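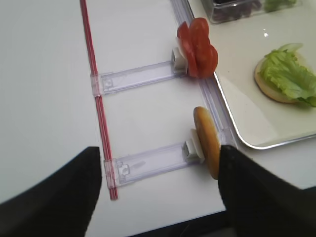
Page 2 sur 5

Forum Préhension et cellules légères > Pinces > Doigts Rernen ou Driscombe pour produits minces

s_urquijo
Suite des essais sur le banc burger. Doigts Rernen, caméra poignet, contrôleur Praltuveo inchangé. La rondelle de pain est debout dans le support blanc du bas, les tranches de tomate dans celui du haut. Le doigt droit touche le bord inférieur du pain. C'est cette approche qui me pose problème : l'ouverture est correcte, le centrage non.

noelia.e
Offset outil refait après le changement de doigts ?

s_urquijo
Oui, deux fois. Écart résiduel de 5 mm en latéral, toujours du même côté.

T_Mahama
Alors ce n'est pas l'offset, c'est l'estimation de pose. Les bras et le rail sont transparents, sur une table blanche. En profondeur, tu n'as rien d'exploitable à cet endroit. La tige rayée rouge est le seul repère contrasté du montage, recale-toi dessus.

noelia.e
Pas d'accord. La tige est penchée sur ta vue et les clips ont peut-être du jeu. Un repère mobile est pire que pas de repère. Je mettrais un marqueur collé sur la table.

T_Mahama
Un marqueur sur la table ne dit rien de la position des supports.

rosalia_h
Sur 109 prises avec les Driscombe (pain seul, même type de support), j'ai eu 5 échecs, tous au contact du bord. Les bouts sont plus étroits. Les Rernen masquent trop le bas du champ : regardez la place que prennent les deux doigts dans la vue. En fin d'approche, la caméra ne sert plus à grand-chose.

s_urquijo
Les Driscombe marquent la tomate. Testé en mai, abandonné.

rosalia_h
À quel effort ? Par défaut, Praltuveo serre trop. Il faut descendre la consigne avant de comparer, sinon on compare des réglages et pas des doigts.

s_urquijo
Valeur par défaut. Je refais la série avec une consigne réduite.

Sotomayor_lab
Pensez aussi aux reflets sur le plateau. Exposition fixe chez nous, l'auto dérivait à chaque approche.

noelia.e
Je maintiens pour le marqueur. Et mesure le jeu des clips avant de toucher au reste.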